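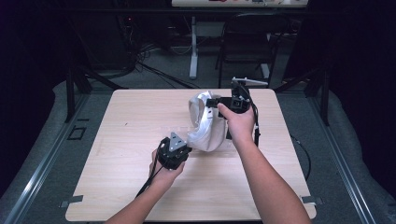
Last changed: April, 16:40

Writing the middle of a series: speaker notes

Start with the question from the Trillbridge session: why do so many dramas sag at episode five? Take hands first, then move on.

Hovside. Eight parts, set in a harbour town in 1873. The pilot script was finished before anyone had an ending. Read out the customs house speech. Don't play the clip yet.

The writers' room had 3 rules. No flashbacks after the second episode. Every secret is known by at least one other character. Nobody leaves town without the audience seeing the boat.

Pause. Ask who has broken the second one.

Clidska did the opposite. Ending first, then backwards. The wall held 647 cards by the time scripts went out, nearly half of them for the two middle episodes. Show the page where the sisters' plots were swapped.

Play Hovside clip (harbour, night). Lights down.

If time is short, drop Mok and go to questions. Handouts are by the door.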